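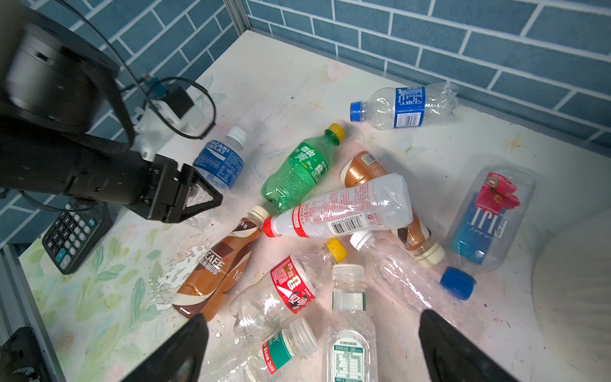 Ustyna Chornovol started with the Sprite bottle because its cap was already yellow and she was keeping the yellows. She had taken the job in March, when the depot at Zorkutcombe paid by the sack and 50 bottles made a sack.

"Labels off or on?" Lauri asked.

"On. Tillman wants them on now."

He put the Nescafé one to his nose and pulled a face. The coffee ones always smelt. At home his mother rinsed every bottle and stood it on the sill, and he had never thought to ask where they went after that.

Ustyna picked up the Fiji bottle and turned it round to look at the pink flower. Her brother had gone to Batum seventeen months ago and sent her a card with a flower like that on the front. There was nothing on the back except her address.

"Is that one going in?" Lauri said.

"In a minute."

She unscrewed the dark blue cap and dropped it in her coat pocket. Then she put the bottle in the sack with the others - neck first, the way Tillman liked - and reached for the next.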